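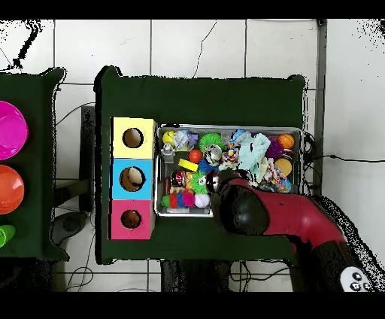
Friesen opened its Drekham lab to visitors in March, and I went to see what a robot arm does all day. It sorts pet toys. The arm reaches into a full tray, picks something and tries to put it somewhere else. I stayed for 16 tries and came away unmoved. Fuzzy balls and rope toys are hard to grip – I accept that. But our guide talked about warehouses within 10 years, and a tray of toys is a long way from a loading dock. I'd like to see it on a bad Monday.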